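Aug 31, 2024
Workshop notebook – hide glue, second batch

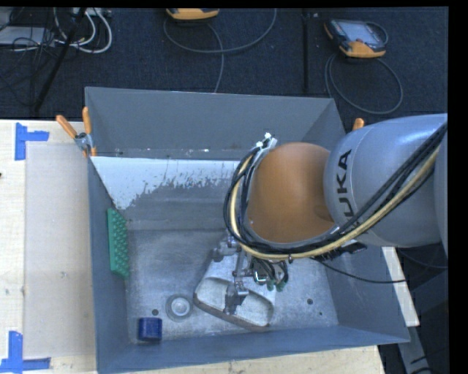
Carried on with the Eichhorn pearls after lunch. The first batch from March had gone thin and smelled sour, so I threw it out and washed the jar with hot water and a little soda. New mix is one part pearls to two parts cold water by weight, soaked overnight in the fridge, then warmed in the water bath. Kept it under 60 C the whole time. Skimmed once.

Glued four test joints in maple, all from the Rustham offcuts. Two with the wood warmed beforehand and two straight off the shelf. The shelf pair gelled before I had the clamps on, and one of them slid a little. The warmed pair gave me about 4 minutes, enough to rub the joint and check it with the square.

Kauko Laaksonen looked in and thought the mix was too thick for veneer. He adds water until it runs off the brush in a string and then breaks into drops. Tried that with the last of the pot and it does brush out better. No figures for how much water went in – should have weighed it.

Cleaned the squeeze-out with a damp rag while it was still rubbery. Comes off in one strip if you catch it in time. The Vikine brush sheds, so pick hairs out before the glue sets or use the old one.

To do:
Break the joints after they have had a full day in the clamps, shelf pair first.
Repeat the warmed pair with urea added, small amount, weighed this time.
Freeze the leftover glue in the ice tray and label it.
Order more pearls, one bag left. Ask Sodisex if they still carry the lower gram strength.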